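## Setting up your Markum label printer

I've now set up two of these, one at home and one at the shop, so these are the steps in the order I wish I'd had them – the folded sheet in the box skips a few.

1. Pick a flat, level spot within reach of an outlet. Keep the back clear by 8 inches or so, or the lid won't open all the way.
2. Pull out the orange shipping tabs (there's a sneaky one under the roller!).
3. Drop in the label roll with the loose end coming over the top, then close the lid until it clicks on both sides.
4. Plug it in and hold the feed button until one blank label comes out.

**Caution:** Don't pull a stuck label out backward. Open the lid first, then lift it free.
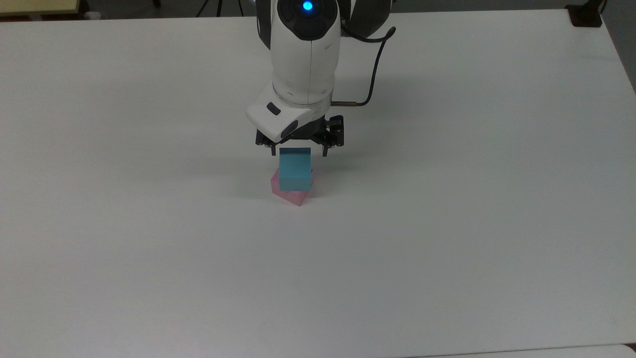
Pat wrote in to say that step 4 gave three blank labels in a row, and that switching the roll size from "auto" to "small" in the menu fixed it. I tried that on my shop printer and got the same result, so I'd go ahead and set the size by hand.

5. Install the Skitetti app and choose "Add printer." Mine took around 10 minutes to update, so go make a coffee.
6. Print the test page. If the text is faint, bump the darkness up by one and print again.

**Note:** The label counter doesn't reset when you change rolls. Mine says 2,303 right now and it's still printing fine – you only need to clean the head when you see white streaks.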